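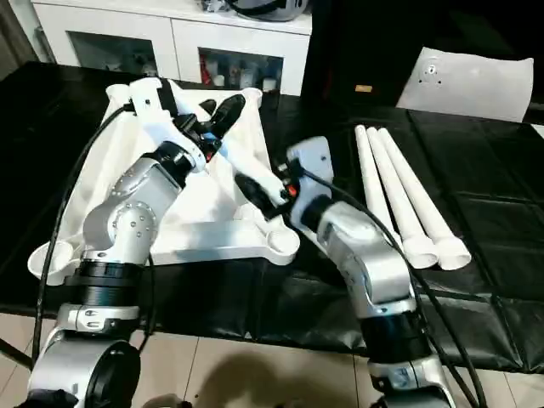 Our supervisor had told us before we left that if we came back having written only about how cool the arms were, she would hand the report straight back. So I'll get it out of the way early - the arms were very cool. Now for the rest of it.

Our class went to the Drodon open day in November, mostly because my project is on two-armed assembly and I'd only ever read about it. The place is smaller than I pictured. You sign in, you get a sticker, and then you're pretty much let loose between the stations until the talk starts.

## The assembly station

I spent most of my visit at this one. The job is putting together a piece of white furniture: a plastic base with spokes and round sockets, plus tubular legs that lie on the table beside it. Two arms work on the same object from opposite sides, and the bit I kept staring at was how close the grippers get to each other. In my own simulation I've been keeping them miles apart because I'm scared of collisions, and I think that's half the reason it's so slow!

The base sits on a white cloth. I asked about that, and the demonstrator said hard plastic on a slick tabletop likes to wander when you push on it, so they try different things underneath. I'm going to add that to my model (right now my table has friction set to whatever the default was, oops).

They had a log sheet pinned up for the station, which they call Plostemness. It listed 115 attempts at the full build, and 36 of those finished with no person stepping in. I'd expected a much better number, to be fair, but the demonstrator was pretty relaxed about it and said the early sheets looked a lot worse.

## The talk

The talk ran nearly 34 minutes and was split between Drodon and a partner company, Briretti, who write the planning software. I got lost somewhere in the middle. What I did follow was the part on handovers, where one arm steadies a part while the other lines it up. They plan the steadying arm first, and I'd been doing it the other way round.

## What I'm changing in my project

- Let the grippers work closer together
- Set the table friction properly, and test with a cloth layer
- Plan the holding arm before the moving arm
- Keep a log of every attempt, including the embarrassing ones

I still need to read the Honkanen manual they gave us at the door before I start on the second one.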